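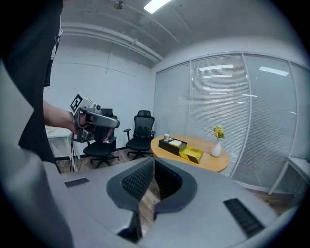 Wooden floor, with a person in black at left.

Frade Household Flooring Survey: Data Card

3 min read

The Frade Household Flooring Survey records how floors in private homes are cleaned, repaired and replaced. It is maintained by the Nanis Institute and covers 790 homes in the Galtum and Tratascombe districts. The current release is dated July 26, 2023.

Contents

The release consists of two tables in CSV format. The file homes.csv holds one row per home, with 18 columns. The file rooms.csv holds one row per room, with 16 columns, and is joined to the first table by the field home_id. Text is encoded as UTF-8. Missing values are left blank.

Collection

Households completed a paper form in April. Forms were entered twice by separate clerks and the two entries compared. In 64 homes the floor material of at least one room could not be settled, and those rooms carry the code UNK.

Known limits

Rented homes are underrepresented in Tratascombe. The age of a floor is the householder's own estimate and was not checked against building records. Stairs and landings were treated as rooms in Galtum but left out in Tratascombe, so totals for the two districts should not be compared directly.

Terms of use

The tables may be used for research and teaching. Users must not attempt to identify a household. Published work should cite the survey by its full name and release date. Corrections may be sent to the Nanis data desk and will be listed in CHANGES.md.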